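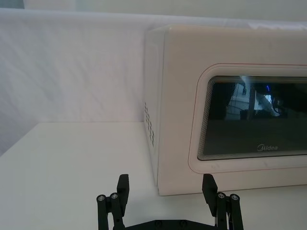

Prellham Unsweetened Rolled Oat Sachets, carton of 12
Product code 2629

Description
Single-serve rolled oats with no added sugar, salt or flavouring. Each sachet holds 30 g of quick-cooking oats, cut smaller than the standard Prellham rolled oat so that they soften in a shorter time. The carton is intended for home, office and school pantry use. A 500 g resealable bag of the same cut is sold separately.

Ingredients
Wholegrain oats (100%). Contains gluten. Packed on a line that also handles almonds, sesame and milk powder.

Fibre and labelling
The fibre in oats is partly soluble, mainly beta-glucan, and partly insoluble. The nutrition panel on the carton lists total fibre per serving and per 100 g. The per serving column is for dry oats only. Milk, fruit, honey or yogurt added at the table must be counted separately. The small amount shown under sugars occurs naturally in the grain.

When comparing this product with flavoured sachets from any maker, use the per 100 g column. Flavoured sachets are often heavier, and the per serving figures will not line up.

Preparation, microwave
Empty one sachet into a deep bowl. Add two-thirds of a cup of water or milk and stir. Heat uncovered on high for 90 seconds, stir, and let stand for one minute. Oats rise quickly near the end of heating, and a shallow bowl will boil over. In lower-powered ovens, add time in steps of 15 seconds. For two sachets, double the liquid and start at two and a half minutes.

Preparation, stovetop
Bring the liquid to a simmer, add the oats and cook for three minutes over low heat, stirring.

Preparation, cold soak
Combine one sachet with half a cup of milk or plain yogurt. Cover and refrigerate overnight. Eat within two days.

Storage
Keep below 25°C in a dry cupboard. Sachets are paper lined with film and are not resealable. Best before date is printed on the carton end and on each sachet.

Sourcing
Oats are grown in the Korkley district and milled at Etcombe. The new crop enters production in November, and slight colour variation between lots is normal. Recipe and serving directions were checked by Lucienne Guérin, product dietitian.

Related products
Prellham Oat Bran, 500 g
Prellham Barley Flakes, 500 g
Annamalai Spiced Oat Topper, no added sugar, 30 g

Availability
In stock. Sold by the carton only. Opened cartons cannot be returned.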